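Open day at Kinnear, Tue 2 December

So I finally made it to the Kinnear open day, after missing the one in April (dentist, don't ask). They've taken over the old Drisen print works out past the rail yard, and you get in for free if you sign up online. I took bus 38, which drops you right at the gate, and there was already a line for cocoa!

Downstairs is all paper and ink, and I could have stayed there until closing. Upstairs is where they try out desk stuff and surface finishes, and I went around that floor twice. 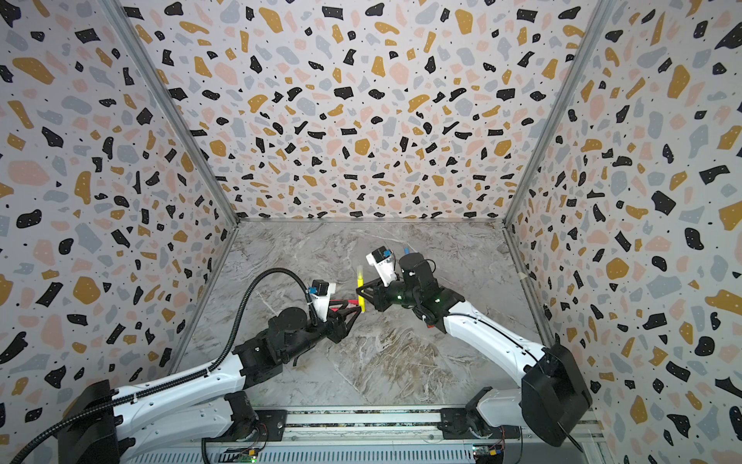
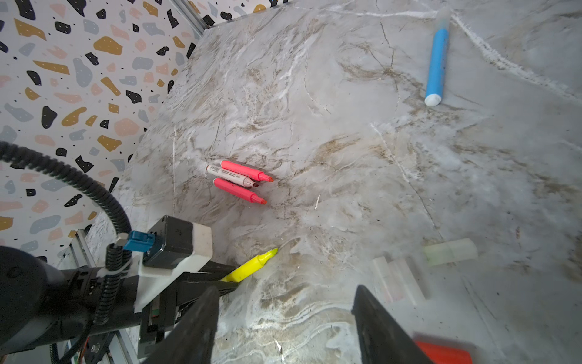 I have to talk about the surfaces first, because I've been going back and forth on my kitchen for months. I walked in dead set on plain white and walked out wanting terrazzo print on every wall, the kind with mustard and pink chips and those tiny black dots, next to a swirly gray marble pattern. I thought the two would fight, but I love them together. The pink highlighters looked great on it too, and now I want a set for my planner.

The shop was my downfall, of course. I came home with a Votano notebook and two Urna pencil cups, and I'd have bought a third if my bag had closed. Go early if you want a parking spot, and eat before you go, the cafe was out of soup by noon.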